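Ticket 2877
Subject: Dropped tracking in hand-held gripper demos, tidy-up task
Site: Undville
Opened: November 2021
Priority: was high, now normal
Assigned: Gopinath Kandasamy

Reported problem
The pose track for the hand-held gripper jumps partway through a demo. Replay on the Yatsenko arm then swings wide of the item it should pick. Site says this started after the last Uvora update and wants the update rolled back.

Entry 1
Rolled back one station as asked. Same jumps. I didn't expect much from this, and I'd like it on record that the update was blamed before anyone opened a file.

Entry 2
Pulled the full batch from the site. 276 demos, 51 with at least one jump over the limit. Surkgate ran the same task on the same version in October and had 3. Their demonstrators were told to keep the approach slow. I can't find any sign that Undville's were told anything.

Entry 3
Site lead suggests we smooth the bad tracks and keep them. I'm against it. Smoothing gives you a nice curve, but it doesn't tell you where the hand was. If the training set is full of guesses, the arm will learn the guesses, and we will be back here with a second ticket.

Entry 4
Went through flagged demos by eye. Most of the jumps line up with fast wrist motion. Plain cloth doesn't give the tracker much to hold on to either, and it gets worse when the cloth fills most of the view. Bright light on the floor could be adding to it, but I haven't tested that and won't claim it. Attaching one still.

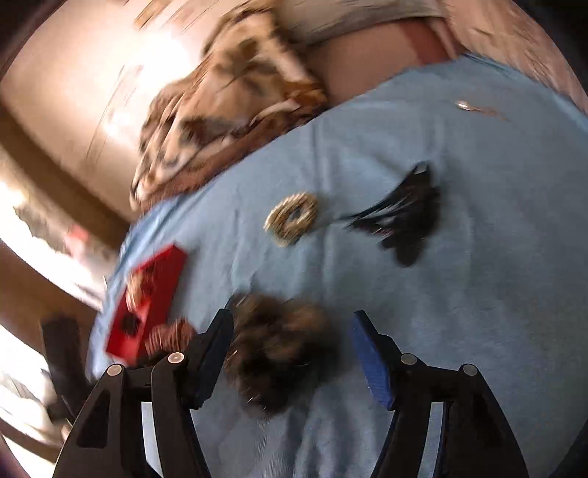 Fig. 1. Blur over the blue cloth, strongest toward the top and left. Fuzzy brown item between the fingertips, red tray at left.

Entry 5
Asked site to redo ten demos at half speed, same cloth, same items. No jumps in any of them. Ten is a small test and I wouldn't hang a policy on it, but it's ten more than anybody ran on the update theory.

Entry 6
Update restored on the station I rolled back. The 51 are marked "do not train" and will be recorded again. Exposure setting still to be checked on both grippers. Site asks if this can be closed. Not until the new demos are in and replayed on the arm.

Status: waiting on site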